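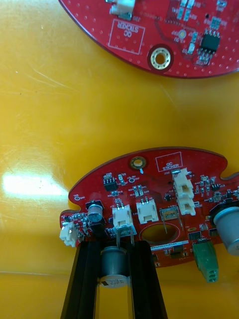 Workshop tips: picking up bare boards with a two-finger gripper

Notes for the Cikham build club, bench group. They apply to the sorting exercise, where the arm takes a populated board off the table and puts it in the tray, and to anything else that involves gripping electronics by the edge.

Before the power goes on

Clear the table of offcuts, screws and solder. A board sitting on a stray washer will be a few millimetres higher at one end and the fingers will close on it at an angle.

Wipe the table with a dry cloth. Do not use spray polish. It makes the surface slippery and it ends up on the finger pads.

Boards for the exercise come from the scrap box only. They are never connected to anything. If a board carries a voltage marking such as +48V, or has large cylindrical capacitors on it, it goes to the supervisor for a discharge check before it enters the box, and it gets a dot of paint pen on the back when it has passed. No dot, no lift. A board that has been off for a week is still checked.

Lighting

Our yellow tabletop is glossy and throws a hard white patch back at the wrist camera. Move the lamp, not the camera. The camera has been calibrated and the lamp has not. Low and to the side is usually enough; if the glare still crosses the board, tape tracing paper over the lamp.

Close the blind on the window side for afternoon sessions. Detection settings saved at 10 in the morning will not hold at 4.

Old scratches in the surface show up as thin bright lines at some angles, and the edge finder will now and then take one for the side of a board. Raise the minimum edge width to 3 pixels before changing anything else.

Choosing where to grip

Look for a stretch of edge with nothing fitted near it. On irregular boards this may be short. Notches and rounded corners are poor places for a finger, as the board turns as soon as it leaves the table.

Keep off terminal blocks and white plug connectors. The plastic housings look solid but they are held by their pins, and repeated squeezing cracks the joints.

Tall capacitors can go between the fingers if there is clearance on both sides. Check with the fingers open and again at the closing width. Nothing should touch the sleeve. A capacitor that hangs off the board on its leads must not be used as a handle, and its weight will pull the board down on that side, so take the grip as near to it as the clearance allows.

Do not judge the centre of a board by its outline. A board with a large cutout in the middle and heavy parts along one edge balances nowhere near the centre. Rest it on a pencil first, mark the line, turn it 90 degrees and mark again.

When two boards are on the table, leave a clear gap between them. If they are the same colour and the outlines touch, the software reads one large board and aims for the join.

Force and speed

Start at 21 on the force slider and go up in single steps. Most of the scrap boards lift well before 30. If you find yourself above 40, the grip position is wrong.

Close at slow speed. Wait half a second before lifting. Lift straight up for the first 20 mm and only then move sideways.

If the board slips, clean the pads with isopropyl alcohol on a lint-free wipe and let them dry. Replace the pads when the grooves have worn flat. Spare Stonus pads are in the second drawer. The Chacko ones in the same drawer are thicker and need the zero position reset, so please put them back in their own bag.

Reading labels

White printed boxes on the board are useful as landmarks for working out which way round it is. Do not rely on the small text on stuck-on labels; the wrist camera cannot resolve it at lifting height. If you need a part number, read it with a hand lens before the run and write it in the log.

More than one box may carry the same wording. "QC STICKER" appears on every board of this type, so it tells you the orientation but not which board you have.

Logging

One line per attempt: board, grip edge, force, result. The log stood at 2,314 lines at the end of August. Failed lifts count as attempts and should be written down in full. Use code 99 if you stopped the arm by hand.

Save the run file to the Stetia folder before you shut down. The bench machine is wiped every Friday evening.

Last updated: August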